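Does a memorial print need the names on it?

Gaurav Mathur
14th June

Went to the Giltcombe print room to see the Fukuda linocuts about the Meltby mill fire.

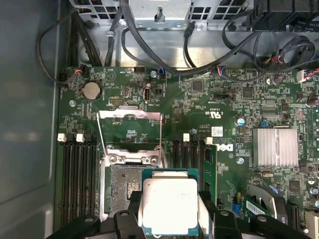
Big black sheets, very handsome, and down the right side of the largest one is a list of everyone who signed off on the locked doors. Foremen, inspectors, the mayor, the mayor's brother. I spent more time reading than looking. My question is whether that makes it a better print or a better newspaper.

12 comments · 4 shares

Sachiko Ishida
Newspapers at the time didn't print the list, so somebody had to. I'd take the names over another weeping woman with a candle.

Jarmo Honkanen
The weeping woman is the best thing in the show. She's in the second room, Gaurav, past the tote bags. The list is tiny type on black and I gave up at the inspectors.

Gaurav Mathur
I did find the tote bags.

Masaru Ikeda
Small correction, the mayor's brother is on the February proof only. He was cut from the edition of 200. Draw your own conclusions, I have drawn mine and they involve lawyers.

Sachiko Ishida
Or the block cracked. Lino does that.

Masaru Ikeda
It cracked exactly along one surname?

Kumiko Murakami
I own number 39 and he's on it, bottom line, a bit faint. Under-inked, I'd say. Paid 375 for it and they now want 4,000, so apparently outrage holds its value.

Masaru Ikeda
Then the catalog is wrong, which I will be writing to them about.

Jarmo Honkanen
They'll frame the letter.

Sachiko Ishida
Kumiko, would you post the bottom corner when you get a minute? Gasura are doing a talk on the proofs and I'd like to go in armed.

Kumiko Murakami
It's behind the piano. Give me till the weekend.

3 likes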